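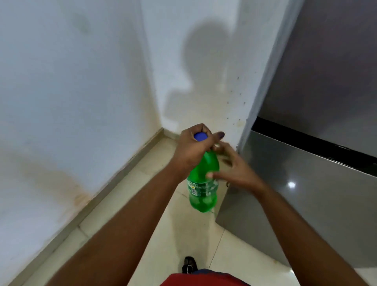

Figura 3. Manipulación bimanual de una botella con tapón de rosca, vista desde la cabeza. La mano izquierda sujeta el cuello; la derecha, abierta, junto al hombro del envase.

4.2. Evaluación del kit Ronska en tareas con dos manos

El kit Ronska (Travasden, versión de September de 2019) se vende como paquete cerrado: soporte de cabeza, software de anotación y un módulo de transferencia que convierte demostraciones humanas en trayectorias para un robot de dos brazos. Aquí nos interesa sobre todo el módulo. Licencia académica, 2 puestos. Instalación sin incidencias, salvo la calibración — ver 4.4.

Conjunto de prueba: 1000 episodios de cocina y despensa, de los cuales 300 se reservan para validación. Viviendas reales, sin preparar. Objetos corrientes: botellas, tarros, cajas, bolsas. La botella verde de la Figura 3 es un caso típico de la clase «envase con rosca», y también de los difíciles. Plástico transparente, brillos en la parte baja, dedos alrededor del cuello, el tapón azul asomando entre el pulgar y los dedos. Además está en el aire, sin apoyo en el suelo, de modo que el estimador de planos no ayuda nada.

Resultados por fases. En el agarre inicial el módulo se comporta bien; la pose de la mano que sujeta se recupera de forma estable. Con la segunda mano empeora. Cuando los dedos rozan el envase o quedan muy cerca, el sistema marca contacto antes de tiempo y adelanta el cierre de la pinza. En un solo fotograma como el de la Figura 3 tampoco un anotador humano puede decidirlo con seguridad, y por eso añadimos la etiqueta «contacto dudoso», que el esquema original de Travasden no contempla.

Segundo problema, las sombras. La de la cabeza y los hombros sobre la pared del fondo se segmentó a veces como objeto. Desactivar el filtro de fondo lo agrava; subir el umbral lo corrige pero se pierden tapones pequeños. Probamos tambien el segmentador de Opoku, más lento y menos sensible a este efecto. Los electrodomésticos de acero dieron reflejos puntuales, sin consecuencias apreciables.

Kerstin Hellström revisó las etiquetas dudosas con el criterio del Anexo B. Los desacuerdos se concentran en el paso del acercamiento al agarre — casi ninguno en la mano que ya sostiene el objeto.

Valoración provisional: útil para demostraciones con una mano dominante, flojo en la coordinación de ambas. El precio del soporte anual nos parece alto para lo que incluye. La comparacion con Seveo, con los mismos episodios, en la sección 4.3.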